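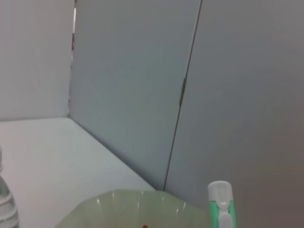 Screens around a work table are something I have gone back and forth on for years, Rania, so your message landed on a willing ear, and I apologise in advance for the length of what follows. I used to think they would make me feel shut in. What changed my mind was having a plain, pale surface behind my work when I was hunting for something small. The ones I have are smooth grey uprights standing straight off a white top, and the only thing joining the two on the right is one small dark fitting, a third of the way down the seam. The other corner has a thin slit near the top where the light comes through. It used to bother me terribly and now I rather like it.

Before I go any further, let me put your note back in so that the newer people can follow along.

On 2/9/24, Rania Younis wrote:

> Hello all,
>
> I have finally claimed the small room for my paper and mending
> work and I'd like to set it up properly this time. The table is
> white, 600 mm deep, and it goes in a corner. Two questions.
> First, are upright screens worth the bother, or will I just bump
> my elbows on them? Second, what do you all leave out on the
> table, and what gets put away? My last table turned into a
> dumping ground within a fortnight. I'd like my favourite things
> near me without losing half the work space.
>
> Also, is anyone going to the Droncombe swap day in September?
>
> Thanks in advance,
> Rania

To your first question, I'd say yes, get the screens, but leave the front well open. At 600 mm deep you will notice anything that leans in toward you. Debashish had his angled quite sharply at first and kept knocking his ruler off the end, and once he opened them out a bit he stopped grumbling. Do stand at the table with your arms out before you settle on where they go.

Your second question is the one I could talk about all day! My habit is to put the tall things along the back, leave the flat little things in the middle while I'm working, and let the front half belong to the job and nothing else. The black mesh pen holder lives at the back because it would hide whatever stood behind it. The yellow bin goes beside it, over to the right, and I chose a see-through one on purpose so I don't lose things in the bottom. I tried a lovely enamel tin from Korkach before that, and I never once knew what was in it.

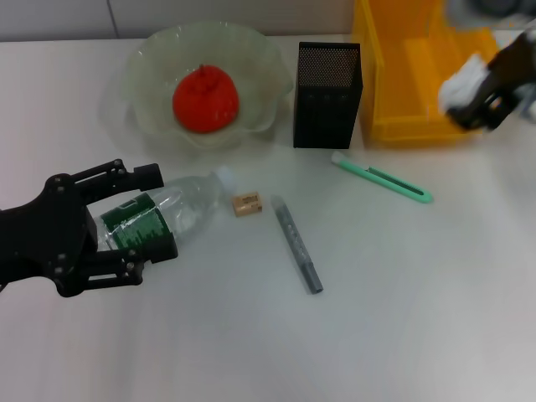 Now, the small tools. I am strict about these because they are the ones that wander. The eraser, the grey marker and the green utility knife are my everyday set, and they are allowed out together. At the end of the day the marker and the knife go back in the holder and the eraser goes in the bin, as it would vanish to the bottom of the holder otherwise. Please slide the blade in before you put the knife down, even for a minute. Dilani will back me up on that one, she has a scar.

I also go over the whole top with a cloth when I finish. A white top shows every crumb of eraser, so you may as well make friends with wiping it. Dry cloth first, then a barely damp one if there's marker on it.

You asked about favourite things, and I think people go wrong by banning them altogether. My rule is one thing that is only there to be nice. Mine is the pale green glass bowl with the wavy edge, and I'm very fond of it with something red sitting in it. It was a present from Karthik when I finished the Doherty albums, and it has outlasted 2 tables. If you catch yourself dropping pins and paper clips in it, though, take them straight out again, or you'll have a second bin before you know it.

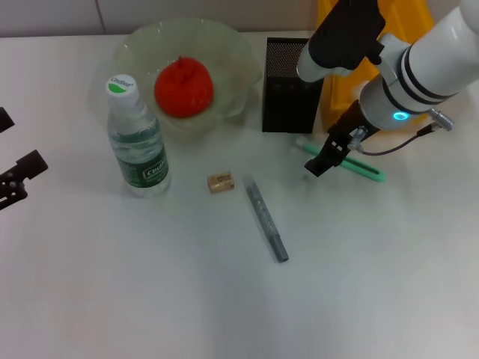
Drinks are a sore point on this list, I know -- Emiliano and I had quite the back-and-forth on it last winter. I stick to water, in a bottle with a screw cap, and I put the cap back on between sips. Tea stays on the windowsill. If you're working with anything that can't get wet, move the bottle off the table too, and don't trust yourself to remember it's there.

One more thought on the dumping ground problem, as mine was every bit as bad as yours. I stopped letting mail come into the room. Letters, receipts, the Prarkov catalogue, all of it stays in the hall until it has been opened and dealt with. I can't say I've managed it perfectly, but the table has been usable every morning for a good while now, and I used to spend the first part of every session just shifting piles.

As for Droncombe, I'm hoping to go, and there is room in the car for one more if you don't mind sharing the back seat with a box of card offcuts. Let me know off-list and we can work out a time. And do tell us what colour screens you end up with.

Warmly,
Dilani's sister-in-law (she's borrowing my other cutting mat again, if anyone wonders where it went)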